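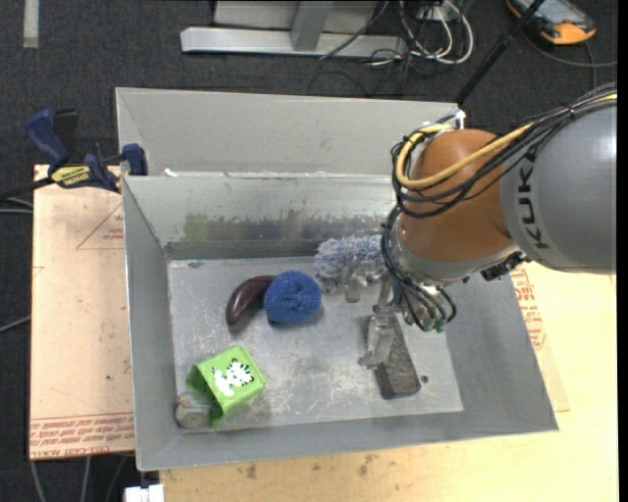 The KUKA arm over the front bin, with the eggplant, the blue scrubber and the other objects.

I promised to write about the planner rewrite when it was stable enough to speak about, and I think now it is. For readers who are new on this blog: I work on the picking software at Grisent, mostly on the part between perception and motion. Perception gives me a list of possible grasps with scores, and I must decide which of them the arm can reach without hitting something.

The old version did this in the most simple way. It took the grasp with the best score, asked the motion planner for a path, and if there was no path after 10 seconds it took the next one. In an open space this is fine. In a bin it is painful, since the best scores often belong to objects close to a wall, and there the fingers have very little room. The purple eggplant was easy for us from the first week. The lime green box with the tiger on it, lying on its side in the corner, was a different story. Perception liked its flat upper face very much, and the planner then spent all its time on grasps that would push a finger into the bin wall.

The new version is called Piltska. Before any path planning it makes a cheap check: it puts a rough model of the open gripper at each grasp pose and tests it against the bin model only. No arm, no cables, no other objects. Most of the bad grasps die at this point, and the check for one grasp costs almost nothing. What remains goes to the real planner, sorted by score and by distance to the nearest wall together.

Edileuza Portela wrote the second part, which I like even more. She keeps the failed plans in a small cache with the reason of the failure. If a grasp failed because of a joint limit, then its close neighbors are moved to the end of the list. It sounds obvious when I write it, but we lived without it for a long time.

In our test set of 30 scenes, the old code found no path in 17 of them before the timeout. With Piltska this happens in roughly 10. I want to be careful with these numbers. They say that a path was found, and they say nothing about if the object was held well afterwards.

Two things are still bad. The first is soft objects. For the shaggy duster the point cloud is so noisy that the grasp height jumps between two captures, and the wall check cannot help with this. The second is the cable bundle at the wrist. In the collision model it is a fat cylinder, so we lose many wrist angles which are possible in reality. Agnes Halvorsen wants to replace the cylinder with several small capsules that follow the joint angle. I would like to try it after the logging is cleaned up.

The logging is my task for the rest of the month.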